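Ondell's plates begin with the rings

The pottery at Ondell has been making white tableware since 2000, and its founder still gets visibly excited about a dinner plate. I went along one Saturday in June and was handed a cup of tea and a plate to hold before I'd got my coat off.

"Run your thumb across it," she said. "Go on, everyone does!" The plate had fine raised rings going round and round towards the middle, and yes, I did it twice.

She turns the first version of every shape herself, and the rings are cut with a small steel tool she has had for years. "You get 10 minutes when the clay is right for it. Too soon and it drags, too late and it chips."
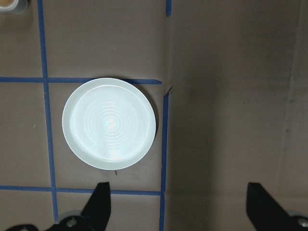 The glaze took far longer to settle. "I wanted a white with a bit of cold in it, like milk in a blue jug. We made 200 test tiles and I hated nearly all of them." The one she kept pools very slightly between the ridges, so the plate changes as you carry it towards a window, and I could have stood there doing that all afternoon.

Does gravy get stuck in the grooves? She laughed. "A soft brush, warm water, done. I eat my toast off a second every morning."

A wider bowl with the same rings is next, once the kiln has been relined.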